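Home > Our Company > About Us

About Trukmont

Trukmont is a maker and retailer of knitted and woven accessories. The company supplies scarves, wraps, hats and gloves to customers throughout the United Kingdom, both directly through its own website and by way of independent shops. It was established by Khurram Satti and Shagufta Warraich, who remain its directors and who continue to approve every style before it enters the range.

Our history

The company began as a wholesale agency, buying finished scarves from small mills and supplying them to market traders and gift shops. In its second year the directors took the decision to commission their own designs, and the first of these, a plain ribbed scarf in lambswool, is still in production under the name Awan. It has been altered twice: the fringe was shortened, and the width was increased to 26 centimetres at the request of customers who wished to wear it folded.

The agency side of the business was closed some years later. Trukmont now sells only goods made to its own specification.

Our ranges

The present collection consists of 142 styles, arranged in three ranges.

Awan is our everyday range. It includes ribbed and cable-knit scarves, beanies and fingerless gloves in lambswool and wool blends. Colours are carried over from one season to the next wherever the dyer is able to match them, so that a customer who has lost one glove may have some hope of replacing the pair.

Tellira is our lightweight range, intended for spring and for travel. The scarves and wraps are woven in cotton, linen and fine merino. New Tellira colours are introduced in June.

Zarkorum is our heavier winter range and comprises blanket scarves, snoods and lined mittens. Several of these pieces are brushed after weaving, and a small amount of shedding should be expected during the first few wears.

Materials and making

All wool used in the Awan and Zarkorum ranges is bought as spun yarn from suppliers who are able to state its country of origin, and this information is printed on the care label. We do not use fur or angora. Where a blend contains man-made fibre, the percentage is given on the product page as well as on the label.

Knitting and weaving are carried out by partner mills. Fringing, labelling, pressing and final inspection take place at our own premises. Each new yarn is tested for pilling and colour fastness before an order is placed, and the results are kept for as long as the style remains on sale.
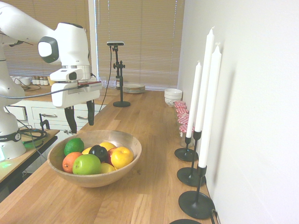 White robotic arm and gripper over a countertop.

Our people

Trukmont employs 40 members of staff across design, finishing, customer service and dispatch. New employees in the finishing department are trained by an experienced colleague and spend time in customer service before taking up their post – an arrangement introduced by Ms Warraich, who held that anyone sewing on a label should have read the letters we receive when a label scratches.

Vacancies are advertised on our careers page. We regret that we are unable to reply to speculative applications by telephone.

Our stockists

In addition to our website, Trukmont goods are available from 336 independent stockists. These range from department stores to village post offices. Shops wishing to open a trade account are invited to write to the sales office, enclosing details of their premises and the other brands they carry. Minimum orders apply to first purchases only.

Delivery, returns and repairs

Standard delivery within the United Kingdom is free of charge, as are returns. Unworn items may be sent back for a refund or exchange, provided that the swing ticket is attached. Orders placed before noon on a working day are normally dispatched that afternoon.

We also offer a repair service for scarves and wraps of our own manufacture. Pulled threads, loose fringes and small holes can usually be mended. Moth damage is assessed individually, and we ask that affected items be sealed in a plastic bag before posting. Please contact customer service for a repair form before sending anything to us.

Filed under: Our Company, Knitwear & Accessories

Comments (3)

Maureen T.
I have had my Awan scarf in bottle green for six winters and it has only just started to go at one end. Will be asking for the repair form.

Gavin
Is the wider version the only one you sell now? I preferred the old width under a coat.

P. Holroyd
Please bring back the mustard mittens in Zarkorum. My daughter and I both want a pair.

Contact Us | Delivery & Returns | Trade Enquiries | © Trukmont. All rights reserved. | Back to top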